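Arham – service Objets et Réemploi
1/8 La collecte d'objets du quotidien reprend ce samedi à l'espace Vidgate. Le présent fil rappelle les règles de dépôt et de tri applicables à l'ensemble des points d'accueil.

2/8 L'an dernier, 2000 objets ont été enregistrés. Parmi eux, 362 n'ont pu être remis en circulation, le plus souvent faute d'un tri correct au moment du dépôt.

3/8 Sont acceptés : fournitures de bureau, vaisselle, petits articles de puériculture. Chaque foyer peut déposer jusqu'à 20 pièces par passage. Les objets sont placés dans un bac, puis répartis par catégorie.

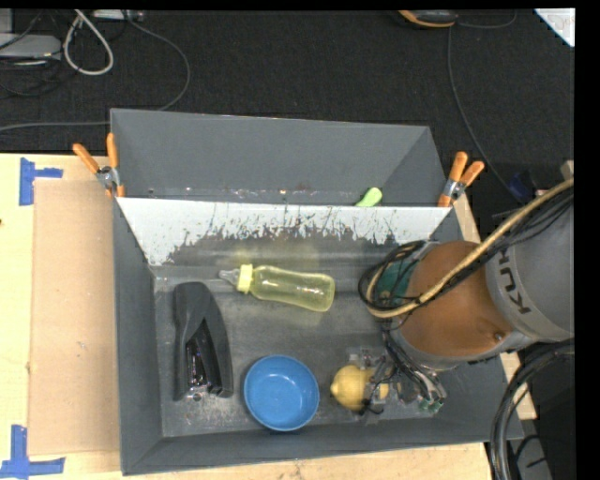 Un bac : agrafeuse noire, biberon jaune translucide, bol bleu, citron et petit objet vert clair.

4/8 Fournitures de bureau : les agrafeuses sont à remettre sans agrafes. Les modèles incomplets rejoignent la filière métaux, gérée par Stelero.

5/8 Puériculture : les biberons sont admis avec leur bague. Les tétines ne sont jamais redistribuées – elles sont retirées au tri, quel que soit leur état.

6/8 Vaisselle : bols et assiettes doivent être lavés et exempts d'ébréchures. Il n'est pas nécessaire de les emballer. Les lots dépareillés sont admis.

7/8 Denrées : les fruits et légumes ne relèvent pas de la collecte. Ils sont écartés au tri et orientés vers le compost du site Rusnák. Merci de vérifier le contenu des sacs avant tout dépôt.

8/8 Pour les dépôts de plus de 5 cartons (associations, écoles, entreprises), une prise de rendez-vous préalable est demandée auprès de Zdeňka Hájek, responsable du tri – accueil Vidgate, aux heures d'ouverture.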